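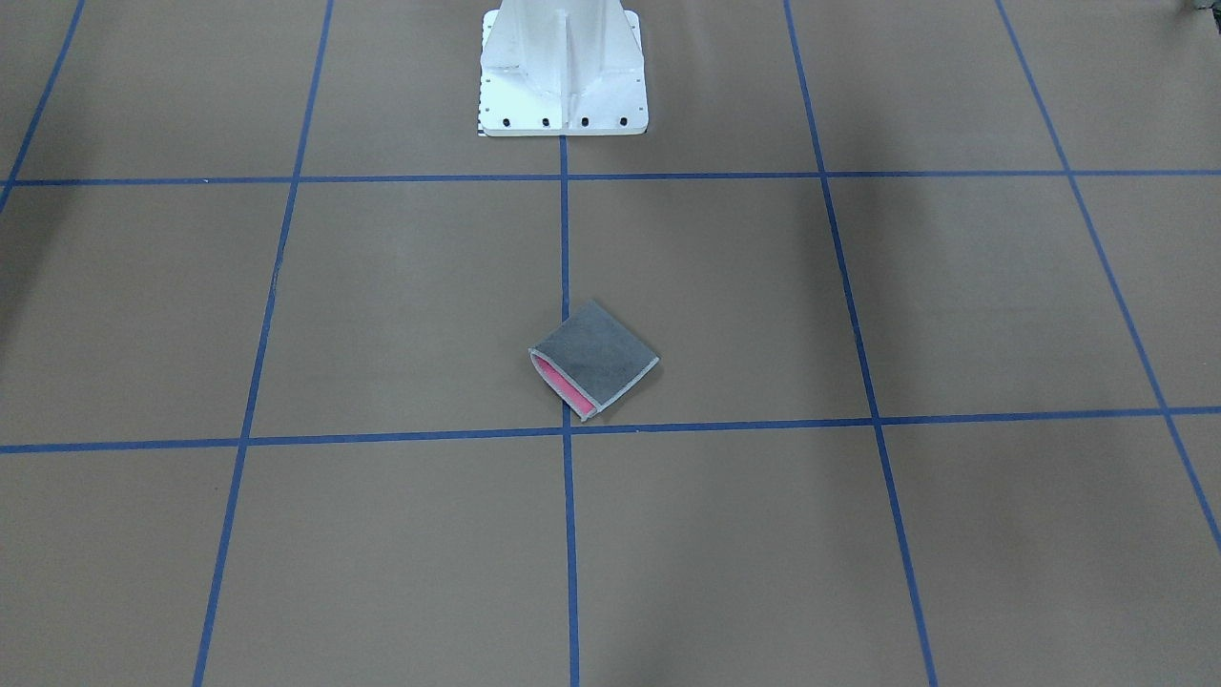 Slide 1. Taped work surface with the gray pouch near a line crossing.

Speaker notes: Comparing two parallel grippers on soft objects
Carmela Toledo, Uvdale robotics group, February
Slot: 30 minutes including questions

Opening

Start with the question. We had two candidate grippers, Hadura and Cabello, and had to pick one for the soft goods cell. The spec sheets overlap on stroke and force. Neither sheet covers felt, foam or fabric. Say early that the results apply to our arms and our controller settings, and that I make no claim about rigid parts.

Explain the grid. The tape gives the operator a cell to reset an object into. It is not a calibration target and the lines were laid by hand. Poses come from the controller. Mention that the pouch is the hardest item in the set: flat, flexible, and the opening catches a fingertip if the approach angle is wrong.

Setup

Same motion program on both arms, same approach speed, same object list. Cabello runs on the nearer arm, Hadura on the farther one. Both arms share the surface, so one holds off while the other is at the paper. Interlock is handled by Geda, our in-house scheduler. If asked, Geda adds a fixed wait at each handover and the wait is excluded from cycle times.

Total of 667 grasps across both grippers. Each attempt is approach, close, lift, hold for 3 seconds, release. Anything that slips during the hold is a failure, even if it stays partly between the fingers.

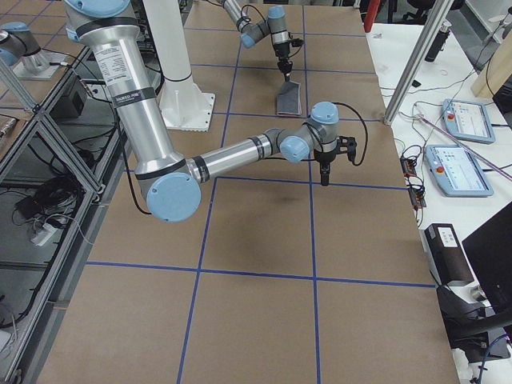

Slide 4. Farther arm holding a flat gray item upright, nearer gripper clear of the paper.

Talk about cable routing before results. On the nearer arm the gripper cable makes a wide loop off the wrist. That loop limits wrist rotation, and we lost one Monday morning to a program that asked for more rotation than the loop allowed. Rerouting closer to the forearm is on the list. Not done yet.

Flat items: edge grasp only. Coming straight down on a flat piece of fabric with a parallel gripper mostly presses it into the table. Turning the fingers by 45 degrees helped on the pouch when it lay diagonal to the grid. It made no difference on items already square to it.

Results, first pass

Hadura holds thin material better. Cabello is more tolerant of height error, so it needs fewer retries on thick items. Show the bar chart, leave it up, do not read the values out.

Foam behaves differently from felt. With the sponge the limiting step is the descent: a finger that comes down too close to the side drags the block before the jaws close. 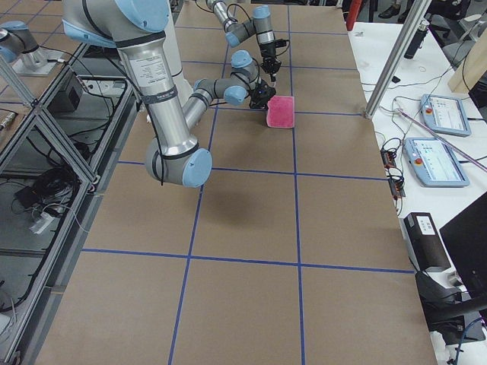
We fixed most of this by widening the opening before the last part of the descent and slowing the final approach. The same change went to both arms so the comparison stays fair. Runs from before the change are not in the total.

Force setting: the lowest setting was enough for foam on both grippers. Higher settings compress the block and it shifts in the jaws on lift. Felt wanted the middle setting. Skip this paragraph if past the halfway mark.

Limits

One operator did all resets. Lighting was uneven over the paper, which does not affect these runs but will matter for the camera comparison. Finger pads were not replaced during the test, so wear is mixed into the later numbers.

Closing slide

Recommendation is Hadura for the fabric station and Cabello for foam. Running two types means two sets of spare pads. Expect a question on price; refer it to purchasing. Expect a question on suction; we have not tested it.

Backup slides: failure categories, Geda handover timing, pad wear.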